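When the Arm Lets Go of Its Position

The fault took 13 days to find and less than a minute to fix. At Denach, a small shop in Ustby that builds and runs two-arm tabletop cells, the lead technician still keeps the log open on a second screen.

"The right arm would lose its shoulder reading in the middle of a move," the technician says. "It didn't stop. It carried on from the last value it had, so the controller thought the arm was somewhere it wasn't."

The first event was logged in September, shortly after 4 p.m. The right gripper came down 5 centimeters wide of its target and pressed into the table until the current limit tripped. Nothing broke. A second event, two days later, stripped a gear in the wrist.

The team suspected software first. They rolled back the motion planner, then the Dokenano driver that passes position data between the motors and the controller. Neither change helped. "We replayed over 4,000 moves on the bench and got a clean run," the technician says. "The bench arm had its cable lying straight. We should have thought about that sooner."

In the cell, each arm's cable runs from a board under the front rail, up along the links and out to the gripper. The fault showed up only when the right elbow was bent past 90 degrees with the base turned inward. In that pose the cable went tight at the board, and one pin in the connector lifted far enough to drop the signal. When the arm swung back, the pin made contact again. Every static test passed.

The repair was a longer cable loop and a clamp next to the connector. The larger change was in how the controller treats missing data. It now cuts the move after three lost readings in a row and holds both arms, including the one that is working normally.

"Holding both was argued over," the technician says. "If one arm is reaching into the other one's space, you don't want the healthy arm to keep going."

Daily work in the cell is block handling, with both arms sharing the middle of the table.

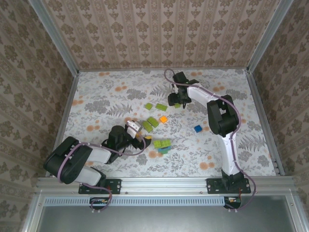
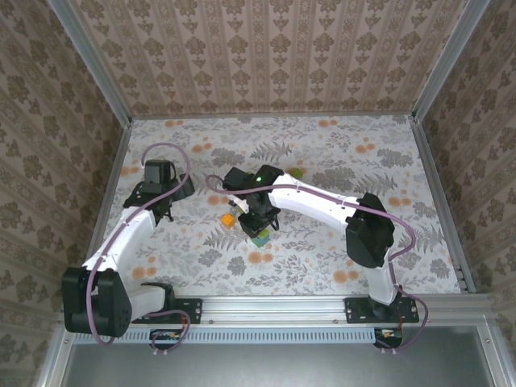
The supplier, Hattori, was sent the log and the damaged connector. It has since offered a locking version, which Denach is fitting as cells come in for service. The technician would like a strain check added to the startup routine as well – a slow sweep through the worst poses, with the signal recorded the whole way.

"It adds time every morning, and the operators don't like it," the technician says. "I've asked for it anyway. At the moment it's still a manual test, and it gets skipped when we're busy."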